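Mesa de trabalho Trostmont Gallar
Tampo branco mate, estrutura em aço pintado
Referência: 3760-GL

A Gallar é a mesa de trabalho fixa da linha Trostmont, pensada para oficinas de costura, salas de embalagem, ateliês e arrumos domésticos. O tampo é liso, sem ranhuras nem rebordo elevado, e assenta numa estrutura de quatro pernas com travessa traseira. É fornecida desmontada, em 2 volumes, com toda a ferragem necessária.

Tampo
O acabamento mate reduz os reflexos da iluminação de teto e facilita a leitura de moldes, etiquetas e riscos a lápis. As arestas são boleadas nos quatro lados. Os cantos da frente têm um raio maior do que os de trás, para que a mesa possa ficar encostada à parede sem folga visível.
O tampo aceita grampos e tornos de aperto até à espessura indicada na folha que acompanha o produto. Não deve ser furado a menos de 5 cm da aresta.

Estrutura
Pernas em tubo de aço de secção quadrada, com pintura a pó cinzenta. Cada perna termina num pé regulável em altura, com base de borracha. A travessa traseira pode ser montada em duas posições; na posição inferior deixa espaço para arrumar caixas ou um caixote de desperdícios debaixo da mesa.

Utilização
A superfície branca serve bem para separar e conferir peças pequenas, dobrar têxteis, preparar encomendas ou fotografar artigos para catálogo. Cestos, tabuleiros e caixas podem ficar diretamente sobre o tampo. Para objetos pesados com base metálica, recomenda-se uma manta de proteção.

Cestos de verga destacam-se bem sobre o tampo claro.

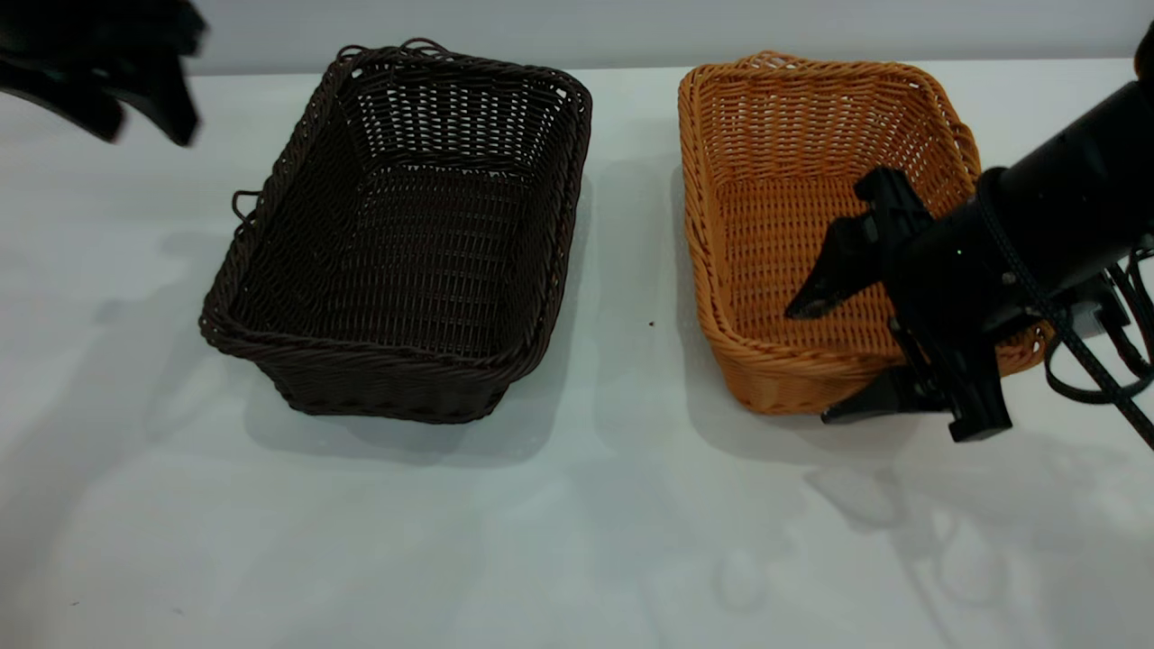 Especificações
Carga máxima distribuída: 400 kg
Tampo: branco, mate
Estrutura: aço, pintura a pó cinzenta
Pés: reguláveis, base de borracha
Montagem: necessária, 2 pessoas
Garantia: 5 anos para a estrutura, 2 anos para o tampo

Conteúdo da embalagem
Volume 1: tampo, manta de espuma, folha de instruções.
Volume 2: pernas, travessas, pés, saco de parafusos, chave sextavada.

Montagem
Colocar o tampo virado para baixo sobre a manta de espuma. Aparafusar as pernas sem apertar até ao fim. Montar a travessa traseira na posição pretendida e só depois apertar todos os parafusos. Virar a mesa com a ajuda de outra pessoa, segurando pelas pernas e nunca pela travessa. Acertar os pés com um nível.

Limpeza e manutenção
Limpar com pano húmido e detergente neutro. Não usar esfregões, lixívia nem produtos com acetona. Manchas de tinta ou marcador saem com álcool se forem tratadas no próprio dia. Verificar o aperto dos parafusos depois do primeiro mês e, a partir daí, uma vez por ano.

Acessórios compatíveis (vendidos à parte)
Prateleira inferior Banudard
Calha de tomadas Banudard, fixação traseira
Conjunto de rodízios Zakaria com travão
Painel perfurado Zakaria, para montagem na parede
Os rodízios substituem os pés reguláveis e reduzem a carga máxima. Consultar a ficha do conjunto Zakaria antes de encomendar.

Entrega
Entrega ao nível da rua. A subida ao andar e a montagem podem ser acrescentadas no carrinho. As encomendas com prateleira Banudard seguem numa única expedição.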